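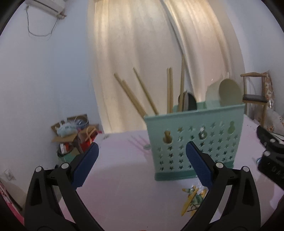

Mint-green utensil holder, pink tablecloth

Garage Tips | Looking After Your Car Battery Before the Cold Comes
By Godelieve Wouters, 14 October 2022

I drove the same little wagon for 17 years, and in all that time I was stranded in my own driveway exactly once, on a February morning with a cake on the passenger seat and a party waiting across town. It was the battery, of course. I had heard it cranking slowly all week and told myself it was only chilly out. So now, when the leaves start coming down, I spend an hour or so under the hood, and I'd love to talk you into doing the same.

Start with a look. Engine off, key out of the car, rings and bracelets off your hands, and safety glasses on if you have them (please have them!). If the case is swollen, cracked or leaking, leave it alone and call your shop.

If you find white or bluish crust around the posts, it can be cleaned at home. Put on rubber gloves and take the negative cable off first, then the positive. Some newer cars want their radio code or window settings entered again afterward, so have a peek in the owner's manual before you loosen anything. Mix a spoonful of baking soda into a cup of warm water, brush it on with an old toothbrush, and let it fizz. Keep it out of the vent caps if your battery has them. Wipe everything with a damp rag, dry it well, and put the cables back on – positive first this time, negative last. A thin smear of petroleum jelly on the clamps slows the crust down.

Next, give the battery a gentle wiggle. It shouldn't move. A loose hold-down lets it rattle over every pothole, and that shaking wears it out faster than you'd think. Mine needed half a turn with a wrench.

Short trips are hard on a battery too, especially once the mornings drop below 32 degrees. If your car only goes to the grocery store and back, take it out for a good long drive every week, or plug in a maintenance charger overnight. Follow the charger's own instructions and leave the garage door open a bit for air.

Most parts stores will test a battery for free while you wait. If you do end up needing a new one, check the manual for the cold cranking amps. My wagon asked for 600, and I was once very nearly sold something smaller to save a few dollars.

Write the month and year on a strip of masking tape and stick it on top of the new one. I always think I'll remember, and I never do.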